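Proyecto Nallevstead
Informe de avance para la Fundación Illen
Septiembre

Estimado equipo de la Fundación Illen:

Os escribo con muchas ganas, porque este trimestre ha pasado de todo en la casa y casi todo bueno. La vez anterior os mandé una lista larga de cosas pendientes (demasiado larga, me dijo Prasanna, y tenía razón) y ahora puedo contaros que buena parte está resuelta. Intento ir por partes, aunque ya sabéis que me enrollo.

Los dormitorios

La planta de arriba era nuestra prioridad y es donde más se nota el dinero. Todas las camas tienen ya su juego completo: funda de edredón, almohada y una manta de lana para encima. Las mantas las compramos de una sola vez al taller Plerkero, 24 en total, y han salido estupendas, con cuerpo, de las que abrigan sin pesar demasiado. Dudamos bastante entre lana y polar. El polar se lava en cualquier parte y seca en una tarde, pero la casa es fría de octubre a abril y los que ya pasaron aquí un invierno lo tenían clarísimo. Ganó la lana.

Lo que no habíamos previsto era el cuidado. Una manta de lana no se puede meter en la lavadora con las sábanas, y en la primera semana se nos encogió una (confieso que fui yo). A partir de ahí Nazma Munasinghe preparó una hoja muy sencilla que está pegada por dentro de la puerta del cuarto de la ropa:

Airear la manta en la ventana los sábados, si no llueve.
Cepillar en seco antes de pensar en lavar.
Manchas pequeñas: paño húmedo y jabón neutro, sin frotar.
Lavado completo solo en el turno de lana, en frío.
Guardar siempre seca y doblada, nunca colgada de una percha.

Parece poca cosa y nos ha cambiado la rutina. Los residentes la siguen, y hasta hay discusiones sobre la manera buena de doblar. Hay quien dobla en tres y luego a la mitad, y hay quien hace un rectángulo gordo y lo deja a los pies de la cama. A mí me vale cualquiera de las dos mientras la manta no acabe en el suelo.

Con la ropa de cama decidimos no uniformar. Era una de las dudas que nos planteasteis en la visita y os agradezco la pregunta, porque nos hizo hablarlo en serio. Una residencia con todas las habitaciones iguales se limpia y se repone mejor, eso es verdad. Pero quien viene a vivir aquí se queda meses, a veces más de un año, y queríamos que cada cuarto pudiera parecerse a su dueño. Así que las fundas son de colores y estampados distintos, hay edredones rosas, azules, de rayas, y lo único común es la manta. 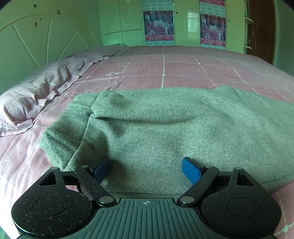

Lo mismo hemos hecho con las paredes y los armarios. Los carteles se quedan, siempre que se peguen con masilla de la que no arranca la pintura, y los muebles que ya estaban en la casa se han aprovechado casi todos. Rezaul Sheikh revisó uno por uno los armarios empotrados, ajustó bisagras, cambió los tiradores que bailaban y limpió a fondo las puertas, que llevaban años acumulando restos de cinta adhesiva. Los cabeceros también se conservan. Había presupuesto para sustituirlos y hemos preferido dejar esa partida quieta hasta hablarlo con vosotros (más abajo os cuento a qué nos gustaría dedicarla).

La pintura es lo que va más retrasado. El verde pálido de algunas habitaciones gusta mucho y lo vamos a mantener, pero necesita una mano nueva, hay manchas pequeñas que no se van con la esponja. Hemos probado con agua y jabón, con goma y con un producto que nos recomendaron en la droguería, y nada. Rezaul propone pintar cuarto por cuarto, con el residente durmiendo dos noches en la habitación de invitados, y empezar por el pasillo norte.

El cuarto de la ropa

¡Por fin tenemos un sitio decente para la ropa blanca! Era un trastero lleno de sillas rotas y ahora tiene estanterías hasta el techo, una mesa para doblar y luz suficiente. Karthik Herath hizo el inventario completo en una mañana larguísima y el resultado son 114 piezas entre sábanas, fundas, toallas y colchas, todas etiquetadas por habitación. De esas, 13 están para retirar y las usaremos como trapos o para proteger el suelo cuando se pinte.

El sistema de préstamo funciona así: cada residente recoge su muda limpia y deja la usada en el cesto de su planta. Al principio poníamos un horario muy estricto y no lo cumplía ni yo. Ahora el cuarto está abierto por las tardes y hay un cuaderno para apuntarse. Se pierde alguna funda de almohada, siempre fundas de almohada, no sé dónde van.

Los talleres

Además del gasto en material, vuestra ayuda paga las sesiones de vida doméstica que da Fikri Simanjuntak. Llevamos 13 y la asistencia ha ido subiendo, sobre todo desde que las pasamos a después de la cena. Fikri empezó con lo básico, hacer una cama, cambiar una funda de edredón sin acabar dentro de ella, leer las etiquetas de lavado, y el grupo le ha ido pidiendo más. Han hecho costura, quitamanchas, cómo organizar un armario compartido. La de costura fue un éxito tremendo: salieron cuatro fundas arregladas y unas cortinas para la sala común que están un poco torcidas y que nos encantan.

Me pidieron también una sesión sobre cómo preparar una maleta para mudarse, y ahí se habló de mucho más que de maletas. Fikri la repetirá en otoño.

Lo que no ha ido tan bien

La secadora sigue dando problemas. El técnico de Ruangrit ha venido dos veces y la pieza que falta tarda en llegar, con lo que seguimos tendiendo en el patio y, cuando llueve, en el pasillo. Es incómodo y retrasa los turnos.

También nos quedamos cortos en almohadas de repuesto. Calculamos una por cama y ninguna de reserva, un error mío que se arregla con poco dinero.

Próximos pasos y una petición

De aquí al siguiente informe queremos terminar la pintura del pasillo norte, comprar las almohadas que faltan y tener la secadora funcionando. Y la petición: nos gustaría pasar la partida de cabeceros a fundas de colchón y a una segunda manta para los cuartos que dan al norte — son los más fríos con diferencia. El total no cambia. Si os parece bien, bastaría con que nos lo confirmarais por escrito y Prasanna os envía el presupuesto modificado con los justificantes de este trimestre.

Gracias de verdad por el apoyo y por las preguntas, que nos vienen muy bien. Si alguien del equipo quiere acercarse un sábado por la mañana, encontrará media casa con las mantas en la ventana y café hecho.

Un abrazo,

La coordinación de Nallevstead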